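3.2 Materials and washing procedure

The garments were collected in the town of Stikov and in the neighbouring village of Dosum during May. Every household which took part received a paper bag and was asked to fill it with clothes that it had worn in the ordinary way and would normally wash at home. We did not give any rule about colour or fabric. In this manner we received 600 garments, of which the larger part were cotton shirts, T-shirts and children's clothes. Items with a label that forbids machine washing were returned to the household and are not included in this number.

The main question of this part of the study is how much dye leaves a red or dark garment during a normal wash at home, and how much of this dye is then found on the lighter clothes in the same load. Earlier work on this subject has mostly used new cloth which was dyed in the laboratory. Such cloth is easy to compare, but it does not have the history of a real garment, which may have been washed many times with different powders and dried in the sun or on a heater. For this reason we decided to work with used clothes, although we knew that the spread of the results would be wider.

Before washing, the garments were sorted into three groups: white and very light, mixed or printed, and strongly coloured. Red garments were placed in the last group also when they carried a print or a trimming in another colour. This decision was discussed for a long time among us, as the white parts of such a garment can themselves take up the dye of the red part. We finally treated this effect as a separate measurement, and it is reported in Section 4.3 under the name of self-staining.

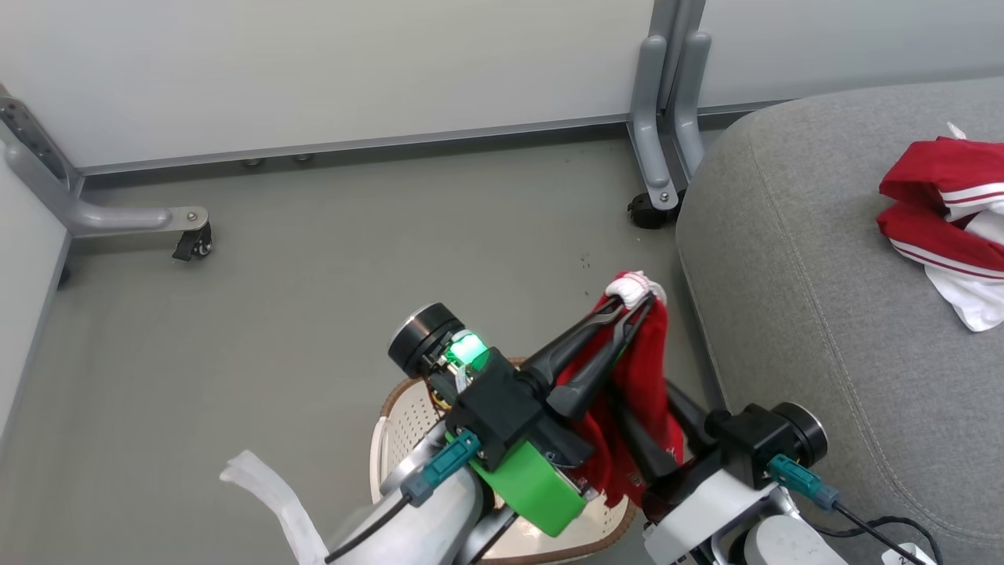 Figure 3. A red garment with a small white-trimmed section, held above a beige laundry basket.

Each load was made of garments from the three groups in a fixed proportion by dry weight. A strip of undyed cotton was sewn to the inner side of one light garment in every load, so that the transfer of dye could be read on a cloth of known quality. The strips were cut from one single roll, supplied by the firm Kleinschmidt, and they were kept in the dark before use. After the wash they were dried flat between two sheets of white paper and not ironed.

All loads were washed with the liquid detergent Ukero, without softener and without any product against colour transfer. We used the cotton programme at 20 degrees for the first series and at a warmer setting for the second. The water came from the public supply of Stikov, which is moderately hard. We did not correct the hardness, as the households themselves do not do this, but we took a sample of the water every Saturday and the values stayed close to each other during the whole period.

The colour of the strips was read with a hand-held colour meter at three points: near each end and in the middle. The mean of the readings was used in the analysis. In total 1764 readings were kept after we removed those taken on a fold or on the sewing line. Where the readings of one strip differed strongly, the strip was measured again by a second person who did not know from which load it came.

One limit of the procedure must be mentioned. The age of the garments is known only from the answers of the households, and many of them wrote simply "old" or "from my sister". We have therefore used the age only as a rough class, new or not new, and we do not draw any conclusion from it about the number of earlier washes. The washing loads themselves are described in Section 3.3, together with the filling of the drum.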